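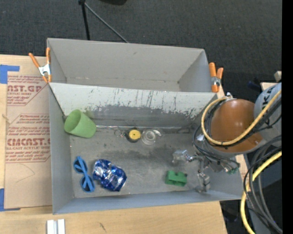
Gudrun Hovland wrote in after my last post to say that I had the wrong idea about junk drawers, and that a drawer with dividers in it is only a junk drawer with walls. She has moved house 5 times and says she never once unpacked the contents of hers. She tipped them into a bag, carried the bag to the new kitchen and tipped them out again.

I have been thinking about that for a week, mainly while standing in front of my own drawer looking for the small screwdriver.

My position was that everybody should sort by what a thing is. Batteries with batteries, tape with tape, keys with keys. I did this in January, over a long afternoon, and it worked until March. Then the tape went back in with the batteries, and a packet of picture hooks I had bought in Cloltonbridge turned up with the birthday candles. I hadn't put it there on purpose. That was where there was room.

Gudrun sorts by how often she needs a thing. Scissors, pen and lighter stay on top in the kitchen. Anything she reaches for once a month goes in the hall cupboard. Anything she hasn't touched since the previous house goes back in the bag, and the bag goes on a high shelf.

So I tried it. I emptied the drawer onto the bed and made one pile of things I could remember using since Christmas. It was a short pile. It had the good scissors, the screwdriver (under a takeout menu from a place that has closed), a roll of stamps, a tape measure and the bike pump adapter. The rest was mostly keys, and I only know what two of them open.

The keys are the hard part. I can't throw away a key. One of them says Ambrose on the tag in my mother's handwriting, and that was the street we lived on when I was 8. The locks must have been changed long ago. It went into an envelope with the others and I wrote KEYS on the front.

I bought one new thing for all this, a shallow tray that cost less than lunch. It slides if you open the drawer too fast, so I put a square of rubber shelf liner under it. That stopped the sliding - the drawer still sticks in damp weather, but it always has.

The part I haven't settled is cables. I have a shoebox of them under the desk and I have been avoiding it. Mererid Wogan, in the same comment thread, keeps each cable in a cardboard tube with the name of the device written on the side. I like the sound of that, though I would need to start saving tubes and then find somewhere to put them.

I'll do the shoebox next month. If you have a system for cables that has lasted longer than a season, leave it in the comments.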